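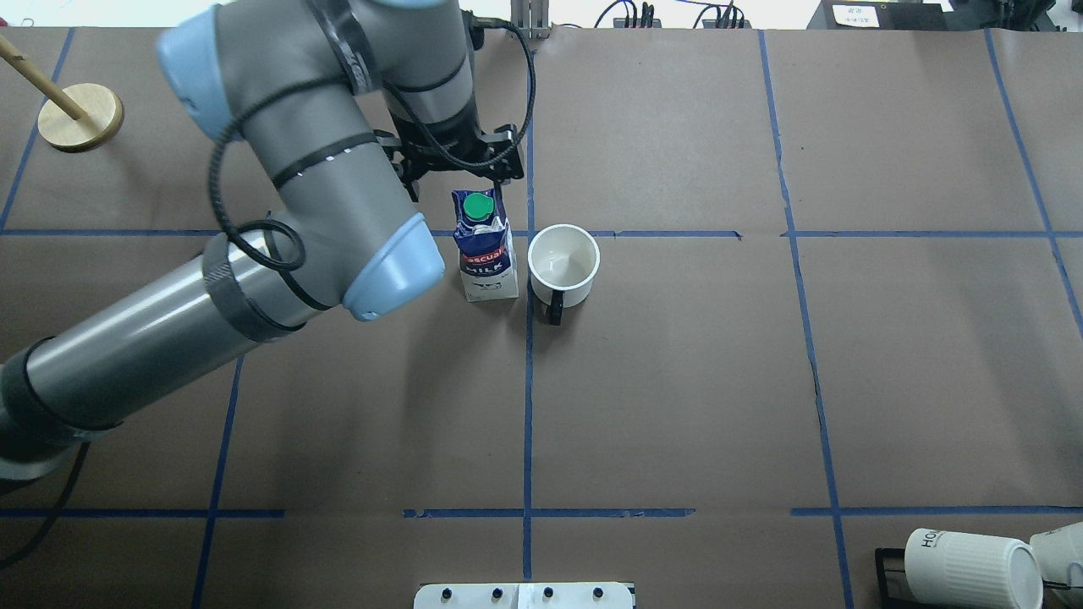 A milk carton on a table covered in brown paper.

August
By Mohcine Ait Ali, Lapointe Consumer League

Lapointe group asks dairies to back up "stays fresh longer" claims

LAPOINTE – The Lapointe Consumer League is calling on dairies that sell in the Joncombe valley to publish the testing behind the words "stays fresh longer," which now show up on a growing share of the milk sold in local stores. The League wrote to four dairies in the spring. One wrote back, and its letter did not include any test results.

The claim usually comes with a higher price. Shoppers who answered the League's survey, over 300 of them, were asked what they thought the phrase meant. Many took it to mean the milk would keep longer once opened. The dairy that replied, Plasotau, says its wording refers to unopened cartons kept cold the whole time. The carton does not say so.

"Longer than what?" said Mohcine Ait Ali, who wrote the League's report. "Longer than last year's milk? Longer than the store brand next to it? I have asked that question by letter and by phone and I still can't tell you."

Plasotau credits a new cap and liner supplied by Skonderine, a packaging firm. The League has read the Skonderine brochure. It has a chart with no scale on one side and a footnote pointing to a study the firm describes as internal. That may be a good study. Until somebody outside the company can read it, the League sees no cause to pay extra for it.

The League is not saying the milk is bad or unsafe, and it has not run lab tests of its own. It is asking for three things: a plain statement of what the milk is being compared to, the storage temperature used in testing, and the number of days the milk can be expected to keep after opening.

Dairies have also said that shoppers want less waste at home. No doubt they do – but a slogan on a carton is poor evidence that any less milk is going down the drain.

The full report and copies of the letters can be read at the League's office in Lapointe, open until 4 p.m. Dairies that wish to respond may do so in writing, and the League will post replies in full.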